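4. Folding on the bed

A made bed is the best folding table you own! The Celetia folding guide works on any flat surface, but do try it here first – there's so much room to turn things.

1. Pull the fitted sheet or cover fairly smooth. Small wrinkles won't matter.
2. Put the first piece down in the middle, however crumpled it is.

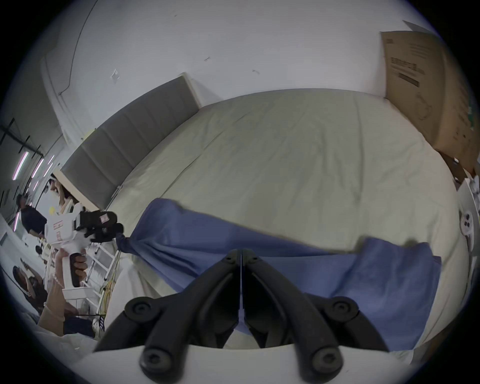
3. Find two corners and give the cloth a good shake. Lay it out again and stroke it flat from the centre, using the side of your hand.
4. Bring one long side over to meet the other, then fold up from the bottom. With a shirt, tuck the sleeves in behind before you do this.

Note: Soft cotton likes to spring back. Press each fold for 2 seconds and it will behave beautifully.

Caution: Never fold anything damp. Let it air for 24 hours if you're unsure, and keep it off padded headboards while it dries.

5. If one end slides out of line, open the last fold only and square it up – the rest can stay as it is.

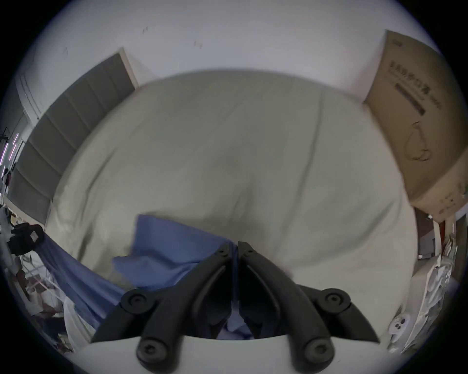

Blue fabric on the bed, loosely folded, with the longer part still trailing.

6. Fold in any loose end and move the piece to your pile, then start the next one.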